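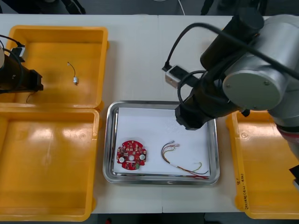

Old parts fail in the stores long before they fail in the equipment, according to Alaric Dunleavy, and most firms only find out when they open the packet.

Search this site Go

Dunleavy has run the component stores at Lindgren for 17 years. The building is in Griremberg, on the lower road, and holds 2836 stock lines, a good share of them for equipment that went out of production before he joined. We spoke in his office on Wed 6 May. He had asked for the questions in writing beforehand and had put his answers in the same order.

The first was on electrolytic capacitors. "The oxide layer needs voltage to maintain it," he said. "Leave the part on a shelf and the layer degrades. Leakage current goes up. If you then apply full voltage, it heats." The remedy is reforming: the part is brought up to its rated voltage slowly, through a resistor, until the leakage current settles. Lindgren does this for any electrolytic over 2 years old. Parts that do not settle are scrapped and the batch is marked.

He is less worried about ceramic types. Their capacitance drifts with time, but heating them above a certain temperature resets it, and soldering often does that anyway. "I would not hold up a job for it."

Leads are another matter. Tin plating oxidises, and the solder will not take to it properly. The stores test a sample from each older batch by dipping the leads and checking the coverage under a magnifier. Dunleavy dislikes scraping leads clean. "You go through the plating and then you have bare base metal, and it is worse in a month."

The conversation moved to humidity. Lindgren keeps its main room dry enough to slow corrosion, though too dry a room makes static harder to control. The set point has been changed twice, and he would not say which value he preferred. Moulded parts that absorb moisture are kept sealed with desiccant and an indicator card. Once the bag is opened, the time is written on the label. "In pen. Pencil rubs off."

Records take up more of his week than the parts do. The old card index was moved to a system called Plutari, and the date codes did not transfer cleanly. Some had been entered as delivery dates. He found 13 lines where the part was recorded as newer than it was, all of them from one supplier, Clesteck, whose code put the week before the year. These were corrected by hand from the packets.

I asked what a small workshop should do without a store of this kind. "Write the date on the bag when it comes in. Use the oldest first. Do not mix two deliveries in one drawer." He was doubtful about buying ten years of spares at once, except for parts that are certain to disappear, and even then he would leave the electrolytics out and buy them as needed.

His last answer dealt with rubber. Grommets and drive belts harden in storage whatever is done, and he keeps none for longer than the maker advises.

Shares 17
Comments 2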